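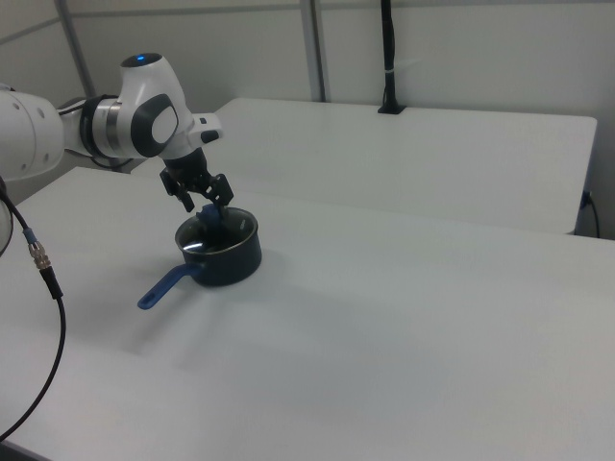

How to clean and care for a small nonstick saucepan with glass lid

By Padmavathi Pai

I cook in my small saucepan nearly every day, for milk, for one portion of rice, for heating soup. The first one I had was ruined in less than a year, and it was my own fault. I washed it wrong and I stored it wrong. With the second one I am more careful, and I write down my way so other people can use it.

What you need

A soft sponge (without the green rough side)
Dish soap
Baking soda
An old toothbrush
Two dry towels
A screwdriver, if your lid has a screw under the knob

Step 1. Let the pan cool

Put the pan on a cold burner or a folded towel and leave it. Please do not hold it under the faucet while it is hot. The quick change can bend the bottom, and then it will not sit flat on the stove any more.

Step 2. Wash the inside

Fill the pan with warm water to the half, add one drop of soap, and wait ten minutes. Then go around with the sponge, first the wall and after that the bottom. Do not forget the rounded rim, where dried milk likes to stay.

If something is burned on, put in two spoons of baking soda with water and heat it slowly for five minutes. Let it cool again and wipe. Do not scratch with a fork or a knife, also not "only a little."

Step 3. Wash the handle

The handle becomes greasy and we do not notice, because we look only at the inside. Use the toothbrush in the hanging hole and in any grooves near the pan.

Step 4. Wash the lid

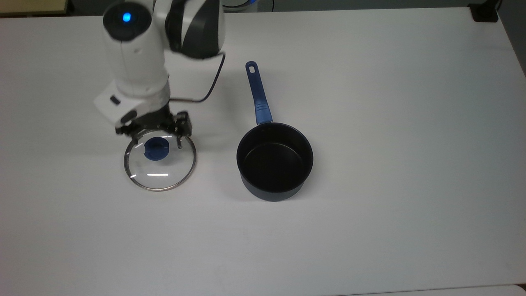
Reading time: 3 minutes

A glass lid with a steel rim has two difficult places. One is the line where the glass goes into the rim. Put soap on the toothbrush and follow this line all the way, on both sides. The other is the knob. If it has a raised grip bar like mine, brush along both sides of the bar.

Once in a month I also take the knob off. On my lid there is one screw on the underside. Hold the knob with one hand, turn the screw with the other, and put the screw in a cup so it does not go down the drain. Clean the glass, dry it, and screw the knob back. Stop when it feels firm. If you turn too strong, the plastic can crack or the glass can be damaged.

Step 5. Dry everything

Lay the lid flat on a towel. Wipe the pan inside and outside with the second towel. For white spots on the glass, mix 100 ml of vinegar with the same amount of water, wipe the lid with it and rinse.

Step 6. Put it away

Hang the pan by the hole in the handle, or keep it on the shelf with nothing heavy inside. If you must stack, put a cloth between. I keep the lid upside down on the pan with a paper towel under it, so the knob goes inside and the shelf above does not touch it.

Common question

Divya Raju wrote to me in February and asked if the dishwasher is okay. Check the paper which came with your pan. I wash mine by hand, it takes me around 40 seconds when there is nothing burned.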